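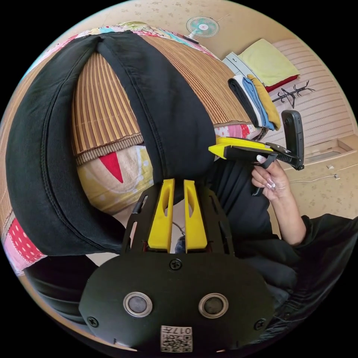 Jullano council wants another 10 years to pay for its civic centre, and ratepayers are being asked to trust that the latest budget is the right one.

Councillors voted 7 to 4 to push the loan out and keep the Geda Street site, despite a staff report that lists 31 unresolved design items. Which of those items will cost money is not spelled out. The report says only that they are "being worked through".

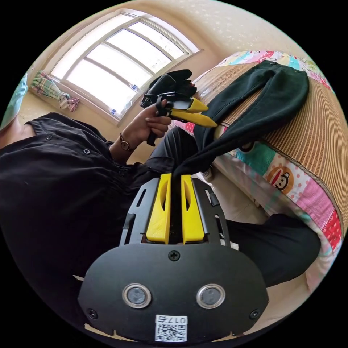
The mayor's office called the vote a vote of confidence in the town centre. That may be so, but the same words were used when the old hall was pulled down, and the block has been fenced gravel ever since.

Builder Eklund has the contract for the ground works. Council would not say whether the price is fixed, citing commercial confidence - a phrase that turned up on most pages of the agenda.

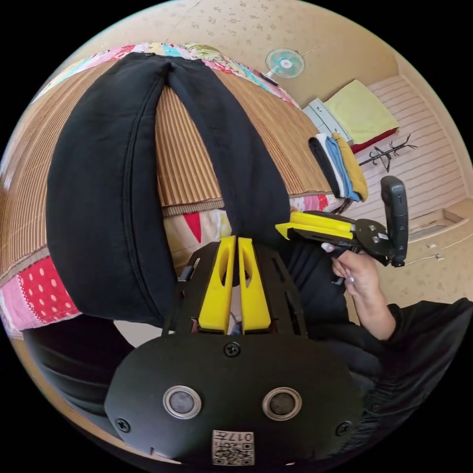 Pellholm Courier
Local government reporter

Supporters say the centre will bring the library, the rates counter and a public meeting room under one roof. The library already has a roof, and its lease has years left to run. Traders on Geda Street have asked for a parking plan since January and are still waiting to see one.

A revised cost estimate is due before the next budget. Council has not said if it will be made public.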